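Subject: Re: [smallsort] Divided boxes, how many compartments is too many?
To: the smallsort list
Date: 21st April

> I've been reading the list for a while and finally have a question.
> My button and snap collection lives in one big cookie tin and I want
> to move it into something with compartments. The hobby store near me
> has a nine, a fifteen and a twenty-four. I'm leaning toward the
> twenty-four because more is better, right? Also, do you all sort
> straight out of the tin or do you use a tray of some kind? And do
> you label? I've got maybe a coffee can's worth in there, mostly
> shirt buttons, some coat buttons, and a lot of snaps that may or may
> not have partners.

Oh, I have so many opinions about this, get comfortable!

First of all, don't buy the twenty-four. I know, I know, it looks so good on the shelf with all those little squares. I had one for years (a Tevari, the kind with the snap lid) and the compartments were so narrow that I couldn't get two fingers in to pick anything up. I ended up tipping the whole box over every time I wanted one button, and then of course I had to sort it all over again. My sister-in-law has it now and keeps earrings in it, and it's perfect for earrings.

The nine is fine if you only sort by color. But you said you've got shirt buttons AND coat buttons AND snaps, and once you start splitting by size you'll run out by the end of the first evening. So get the fifteen. Three rows of five is my favorite layout of all of them. I give the back row to shirt buttons by color, the middle row to the bigger stuff, and the front row to snaps, hooks, and whatever I can't make up my mind about. You'll want at least one spot for things you can't make up your mind about. I have two and they're always the fullest.

Tall walls matter more than people think. A shallow box is easier to see into but one good bump with your elbow and the whites are in with the creams, and if you've ever tried to separate white from cream under a light bulb at night you know how that goes. I'd also go for a plain white box over a clear one. Dark buttons show up so much better, and for the pale ones I just drop a scrap of navy felt in the bottom of that compartment.

On the tray question, yes, use a tray, please use a tray! I sorted straight out of the tin for the longest time and what happens is you pick off all the easy ones on top and never get to the bottom. When I finally dumped mine out there were 526 buttons, and I would have guessed 200 if you'd asked me. (I counted because my niece bet me a milkshake. I lost.) The big family tin from my grandmother was 2254, but that took most of a winter and I would not count it again for any number of milkshakes.

What I do is pour out a handful at a time, no more than will lie flat in one layer, and finish that handful before I pour the next. It sounds slower but it goes so much faster. Any shallow thing with a rim will do. I've used a cookie sheet (noisy), a pie plate (good, but everything slides to the middle), and the lid of a Presto storage tub, which was great until it warped in the car. Glass is what I like best these days. Buttons slide on it nicely and you can wipe it out in two seconds when there's that gray fuzz that comes out of old tins. The one thing about glass is glare, so move your lamp over to the side or you'll be hunting for white buttons in a white shine.

I keep the tray on my left and the box on my right. I'm right-handed, so that way my left hand stirs and my right hand does the dropping, and nothing crosses over. If you're left-handed, flip it.

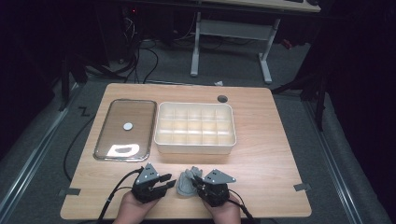 Leave yourself some open table in front, too. I used to push everything right up to the edge and then there was nowhere to set down the one weird thing I wanted to look at closer, and it would end up in my lap and then on the floor. Carpet and buttons do not mix, by the way. I've still got a shell button somewhere in my rug from before Easter and I expect my foot will find it.

Labels! I go back and forth. I tried the little Sopacua stickers and they curled up at the corners, and then I kept changing my mind about what went where. Now I just put one button of each kind on a piece of thread and leave it in its compartment, and if I need a list I write it on an index card and stick it under the box.

For your snaps, pair them up before they go in. Press the halves together and if they click, they're a pair and they go in clicked. If you've got halves left over, give them a compartment of their own and check it again when you're all done, you'll be surprised how many find a partner late. I had 90 loose halves one time and got all but a few of them matched up. Then I found another tin, of course.

Oh, and whoever asked last month about the Skurkitz boxes with the removable dividers, I did try one. The dividers do come out, and they come out when you don't want them to as well. I'd stay with fixed ones for anything smaller than a quarter.

Let us know which one you go with, and if there are any good glass ones at the bottom of that cookie tin I want to hear about them!

Happy sorting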